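Randa Khasawneh has been fixing lamps for nine years, most of them in the same room on the ground floor of the old Drellum building in Jorkham. She rents it for $480 a month and opens at 2 on Sunday afternoons for anyone who wants to bring something in.

"People think the lamp is dead," she says. "Usually it's one part, and the part is cheap."

The part is most often the socket. She keeps them sorted by size on the shelves, and she prefers the kind with a threaded neck and a ribbed collar. "You can get your fingers on the ribs. The smooth ones slip, and then people reach for pliers and crack them."

Her worktable is butcher block, bought secondhand from a bakery supply firm called Srour. She oils it every July. She does her planning there too, so pencils and markers end up among the parts. 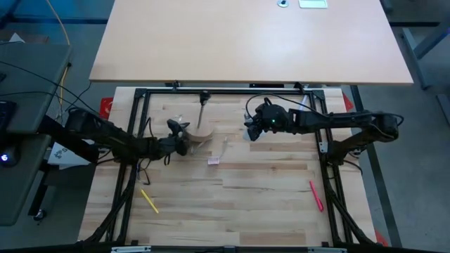
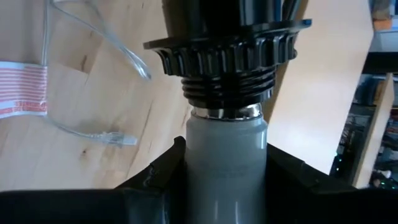 The butcher-block tabletop (first photo) and a black socket with a threaded neck (second photo).

Khasawneh learned the trade from Faizal Majimbun, who ran a lighting counter in Drosesmont until it closed. He taught her to unplug the lamp first, then check the cord, then the switch, and only then open up the socket. She still works in that order.

Last year she logged more than 166 repairs in a spiral notebook. Most were table lamps. A few were floor lamps that had to wait in the hallway – the door is narrow.

Does she ever turn work away? "Touch lamps," she says. "I don't enjoy them. Gladys Masanja across town does them, so I send people to her."

She has no plans to move to a bigger place. "I'd only fill it with more shades," she says. She would like a second outlet on the north wall, and the landlord has said he'll look into it.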